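Teaching the Butero its first two-handed job: apple and plate

If you've got your Butero kit through calibration, well done, the dull part is over! Now you get to teach it something. I always start people on an apple and a plate. It sounds babyish, but you learn more from one apple than from a whole drawer of test blocks.

What you need

The upper body with both hands fitted, a plain table, a flat plate with a low rim, one apple and the two handheld controllers. Pick a plate in a colour well away from the table. Update the Lerley software to version 2 or later before you begin.

Step 1. Set the ready pose

Put the plate near the front edge, midway between the arms, and bring both hands up on either side of it. Fingers bent, thumbs free. Save this as "home" in Lerley. Check your wrist cables now — they want a generous loop on the outer side of each arm, or they'll tug when the wrist turns. 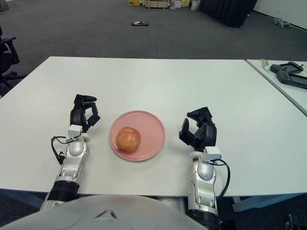 Both hands up beside the plate, apple in place.

Step 2. Record from both directions

Half your recordings should take the apple off the plate and half should put it on. Shift the apple a little each time, and move the plate too. Azlan Liew, who got me into all this, recorded 75 runs for his first model and it picked up beautifully. I did 132 because I was having too much fun to stop.

Step 3. Work on the reach

Come in from the side with the fingers well open, and keep going slowly until the palm is close. Most beginners close too early and send the apple rolling (keep a towel handy). Leave the other hand loosely curled and out of the way.

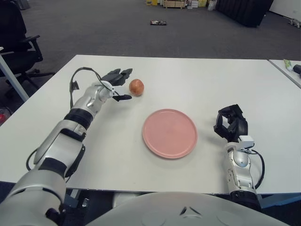
Left hand open at the apple, right hand waiting by the plate.

Step 4. Train and try it

Start training with the default settings. Mine ran for 2374 steps before I stopped it, and I went off and had lunch. Load the result, press Run and keep a thumb on the stop button for the first few goes.

If the hand stops short of the apple every time, redo the camera calibration before recording anything new. Prasetyo Manurung has put a very clear guide to that on the Fledgate forum.

Next month I'll be trying a pear, and I can't wait!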